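3.2 Collecting demonstrations by remote control

All demonstrations used in this study were given by remote control. The operator wore a pair of tracked gloves and a headset showing the view from a virtual camera placed above the workspace. Movements of the operator's wrists were passed to the two simulated arms, and finger movements were mapped to the joints of the two hands. We refer to the complete system as Colteo. It runs on top of the Pament simulator, which supplied the contact model and recorded the state of every object at each time step.

Operators were recruited from the staff and students of the Turcotte laboratory. None had used the system before. Each received a short period of practice in an empty workspace, followed by a second period with a single plate and a single item of food. Recording began once the operator had completed three transfers in a row without dropping the item. Operators were told to work at a comfortable pace and to start again if a hand became trapped against the table.

The main task was to move a named item of food from one plate to another. The starting layout was drawn afresh for each demonstration from the Vallodano kitchen set, so that the position of the plates, the choice of food and the placing of nearby appliances all varied. Layouts in which the target plate was out of reach of both arms were rejected before the operator saw them.

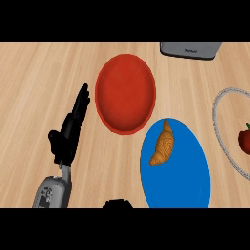 Figure 3. Operator's view in the simulated kitchen. The left hand is open beside the empty red plate; the croissant rests on the blue plate.

The restricted height of the view had a clear effect on how operators worked. A hand held close to the lower border was largely hidden, and several operators reported that they lost track of its orientation when they were attending to the other. Most adopted the habit of bringing both hands well into view before starting a grasp. We kept these opening movements in the data, as removing them gave policies that began to close the fingers too early.

In total, 2,000 demonstrations were recorded. Of these, 567 were set aside during checking. The most common fault was a release above the plate from too great a height, which caused the item to roll or bounce before settling. Demonstrations in which the operator corrected a poor grasp and then completed the task were kept. A further 501 of the accepted demonstrations were held back for evaluation and took no part in training.

Each accepted demonstration was stored as a sequence of joint positions for both arms and both hands, together with the matching camera images and a short written instruction. Pauses at the start and end of a sequence were trimmed. Pauses within a sequence were left in place, including those in which the operator appeared to be deciding which arm to use. The treatment of these pauses during training is described in Section 3.3.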